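Home | Forums | Hardware | Search | Log in
Print this page | E-mail this thread

Dell tower, CPU swap before the Flevthorpe batch

tautahi_bench
Doing a processor change on one of the Landorton office Dells. I work with the case on its side so the board is flat. Cooler and old CPU are out. Does the PSU need to come out as well?
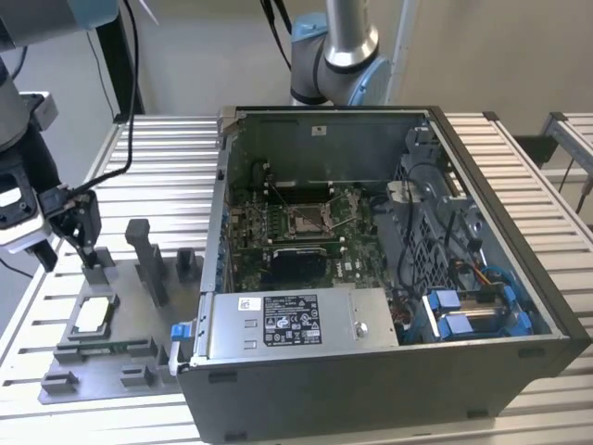
Dell tower, side panel off, socket empty.

nerarel361
Leave it. The supply sits well away from the socket. Unplug the mains lead, hold the power button in for a few seconds, and carry on.

kettlelead
Disagree. I take the PSU out every time. More room for the hand, and the dust underneath gets cleared.

nerarel361
On a batch of 328 that is a lot of extra handling for no gain. Order I use:

1. Lever up, frame open. Hold the part by its edges, directly over the board, and lower it straight down. 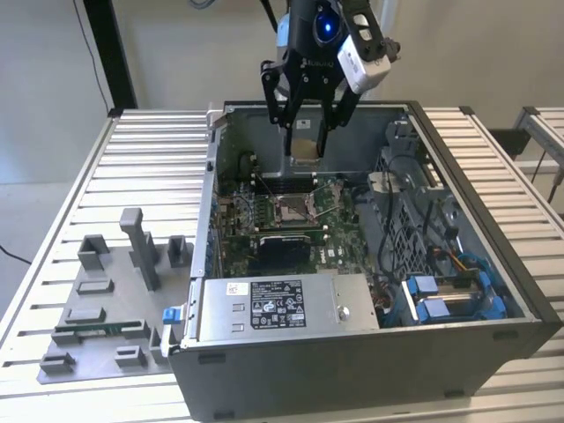 2. Check the corner mark before closing the frame. If the lever needs real force, stop and look again.

N. Higuchi
Cable routing matters more than the PSU argument. We did 370 of these in March and most of the returns were a lead caught when the panel went back on.
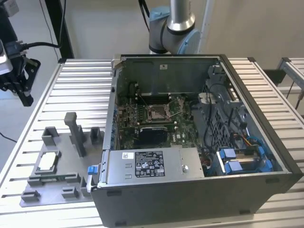 My own rule is to settle the leads before any paste is opened. Tie back whatever can reach the cooler. On yours the black cables loop through the drive cage and down towards the board, so I would deal with those first. The orange and yellow bundle by the blue caddies I would leave alone.

kettlelead
Noboru, did you pull the card below the socket?

N. Higuchi
No. Only if the cooler bracket fouls it.

tautahi_bench
PSU stays in, then. Will report after 2 units.

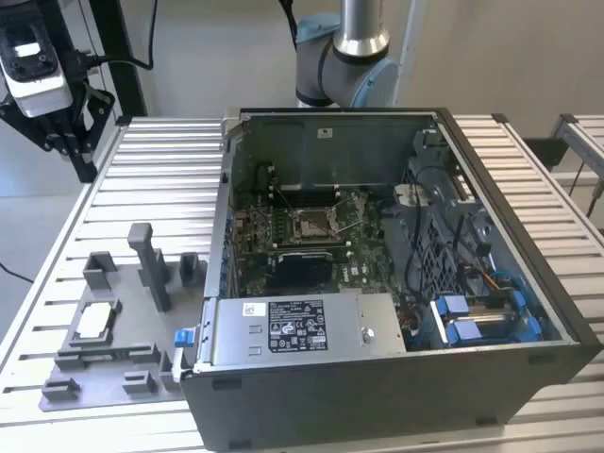 Socket frame open, card and drives left in place.

nerarel361
Check the thin black cable running diagonally over the board before the cooler goes on.

Print this page | E-mail this thread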